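Gerna Chore Readiness Kit: Set-Up and Demonstration Guide
Section 4. Tabletop chore: bag and flowerpot
Revised 2025-06-04. Prepared by Odette Lecomte and Bastien Riviere, Drullance

4.1 Scope

This section covers setting up and demonstrating the bag-and-flowerpot chore with two hand-held grippers. The chore is the second of the household group. Its purpose is to find out whether a policy trained on your demonstrations can do a small tidying job without help, on a table it has seen and then on one it has not.

A person does this chore without thinking about it. At present a machine does not. Thin plastic changes shape every time it is lifted, and the rim of a pot will catch any part of the bag that hangs lower than expected. Do not skip to the Texier scoring tool (Section 6) until you have a full set of demonstrations that pass the checks in 4.5.

4.2 What you need

Two hand-held grippers with cables
One square table with a light top
One plastic flowerpot, empty
One thin plastic bag with light contents
Dark tape for the table edges
Cistow recorder, version supplied with the kit

NOTE: Do not substitute a rigid box for the bag. Results from rigid objects are scored in a different group and cannot be compared.

4.3 Preparing the table

1. Place the table on a level floor with clear standing room on at least two sides.

2. Secure the tabletop with short strips of tape at the edges. Press the tape flat.

3. Place the flowerpot upright near the middle of the table. It may sit slightly to one side. Vary this position between demonstrations, within the limits in 4.4.

4. Route each gripper cable behind or beside the operator's forearm. Leave enough slack for a full reach across the table.

CAUTION: Trip hazard. Cables on the floor behind the table must stay outside the area where operators stand.

5. Bring the bag in over the pot from above, held at its top. Keep the second gripper low and pointed toward the pot.

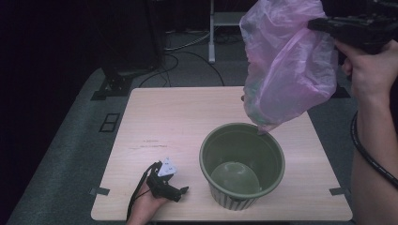

6. Lower the bag at a steady speed. Do not drop it from height. A dropped bag lands differently each time, and the policy learns nothing useful from the part of the motion in which the gripper had no control over it.

7. Open the fingers fully before moving away from the bag. If the plastic clings to a finger, complete the demonstration and mark it C (clinging) in the log. Do not shake the gripper.

NOTE: Marked demonstrations are kept. In the February trials, Mathis Cordier removed all C entries from one training set and left them in another. The policy trained without them stopped moving whenever plastic stuck to a finger.

4.4 Start position

Each demonstration begins from a still start position. The start position tells the policy where the table is before anything moves, and most failed sets can be traced to a careless one.

1. Hold the gripper over open tabletop with the fingers spread and nothing between them.

2. Check the live view from the gripper camera. Both fingers must show at the bottom of the view, one on each side, with bare surface in the gap.

3. Part of the pot should be visible toward the top of the view. The whole pot is not required. A curved section of its edge is sufficient for the policy to find it.
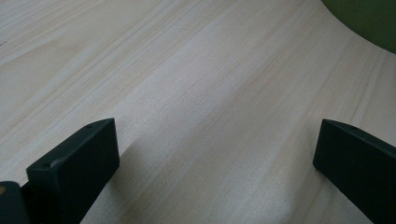
4. Hold still until the recorder shows READY. If the recorder does not reach READY in 10 seconds, lower the gripper slightly and try again.

5. Do not rest the finger tips on the tabletop. Contact can shift the fingers in their mounts and will invalidate the calibration made in Section 3.

CAUTION: Strong wood grain can be mistaken for an object edge by the tracking software. If the position readout drifts while the gripper is still, reduce overhead glare before continuing. Do not cover the table with a cloth. A cloth moves with the gripper and makes the drift harder to detect.

4.5 Checking the start position

Compare the live view with the stored reference before each block of 20 demonstrations. Small differences in angle are acceptable. The following are not:

The pot is missing from the view.
One finger is outside the view.
The gap between the fingers is partly closed.
A hand or sleeve covers the gap. 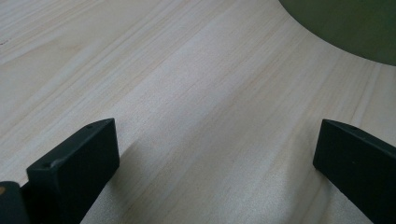

Matching the reference exactly is not the goal. Ifigeneia Tsoukalas ran one set with the gripper clamped for every start, and the resulting policy worked only from that clamped position. Let the operator's hand vary within the limits given here.

If a check fails, cancel the demonstration and return to 4.4, step 1. Cancelled demonstrations do not count toward the block.

4.6 Idle check

Run the idle check after every block. It confirms that the camera and fingers have not shifted.

1. Return to the start position with the fingers spread.

2. Select IDLE in the recorder and hold the gripper still for 35 seconds.

3. Look at the finger tips in the live view. They should sit at almost the same height as each other. If one is clearly higher, repeat the finger alignment in Section 3.

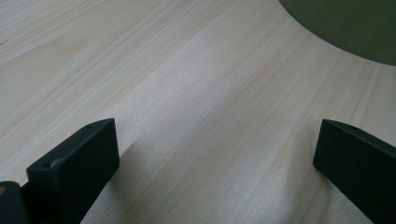

4.7 What to expect from the trained policy

In our own runs the policy completed 87 percent of attempts on the training table. On an unfamiliar table the result was lower and varied too much between operators to publish as a single figure. The usual failure was at the rim: the bag touched the pot early and the policy released it there.

The chore is therefore rated "supervised only." A person must be within reach of the stop control for every attempt. Do not present a supervised result as an unattended one when reporting to Gerna.

Send questions about this rating to Gilles Poulain at Drullance and include the Cistow log for the block concerned. Scoring continues in Section 6.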